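The simulation club at Altadholm opens at four in the afternoon, once the last lesson has cleared out of the computer room. The students share a project they call Moltitz, a virtual house with a virtual robot in it, and by June they want the robot to find its way from any room to any other and open whatever door is in the way.

Shaimaa Bensaid started the club with a set of second-hand machines and a copy of Fetomard, the simulator they still use. She teaches maths during the day. Most of her members had never written code before they joined, and she lets them break things for the first few weeks.

“They drive it into the furniture,” she says. “Then they want to know why it got stuck, and we can start on the geometry.”

The house has been built up over two terms. Students chose the wall colours and argued over the plants.
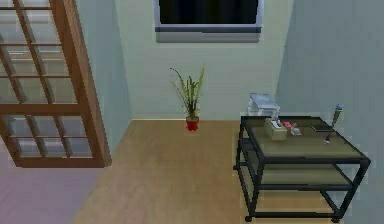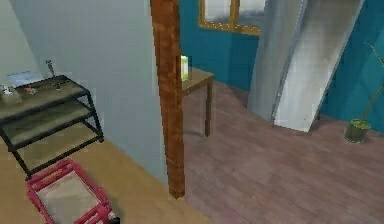
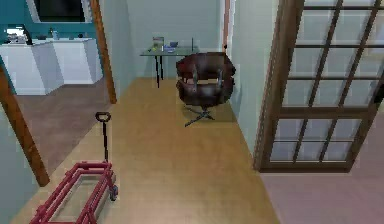
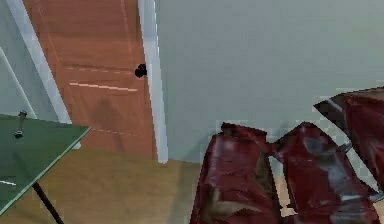
Inside the Moltitz house, as rendered in the simulator. The robot's dark red gripper is at lower right in the last view.

Doors are the hard part. A-yeong Seok, who looks after the door code, keeps a log of every attempt, and it now stands at 3,219. Her first version managed 40 clean openings in 800 tries. The handle was usually found, but the arm pulled at the wrong angle and the base did not back away in time.

She has since split the job into short steps and tests each one separately. A full run of 200 attempts is left going overnight, and she reads the results before registration.

The club will show the project at the Dhillon schools' meeting, where each team gets one table and a screen. Bensaid has asked for a table near a socket. Seok is still working on the approach to the kitchen.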